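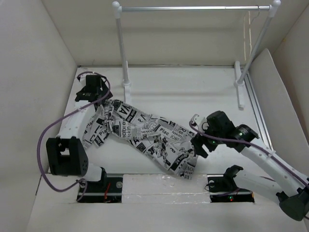
Newsprint garment (trousers, probably), both grippers on, rack still waiting at the back.

kyunghwa_c
Garment set for Skustthorpe, one of 11 items. We want 3,000 demos before the end of January and I'm already seeing the word "Plac" when I shut my eyes. Question for the room: do we keep the ones where the operator fumbles and has another go?

rokonis_dg
Bin them. The model copies what it's shown. Show it dithering and you'll get a very expensive ditherer.

Ha-rang M.
Disagree. We binned ours on Kolis and the policy was lovely until it dropped a sleeve, at which point it carried on folding thin air. Keep the recoveries, tag them.

rokonis_dg
Tagged by whom? I did 35 last night and my tags got ruder as I went.

mkji
Could we talk about the print? Black lettering and cartoons all over white cloth, on a white table, between white walls. I can't find the hem and I have eyes.

kyunghwa_c
That's why I picked them. Plain navy joggers teach it plain navy joggers.

mkji
Fine, but do the navy ones first so we know the rest works.

Ha-rang M.
Seconded. Also your right rack post is leaning.

kyunghwa_c
It's character. Keeping the fumbles for now, dg can have a filter flag.

rokonis_dg
Default on, please.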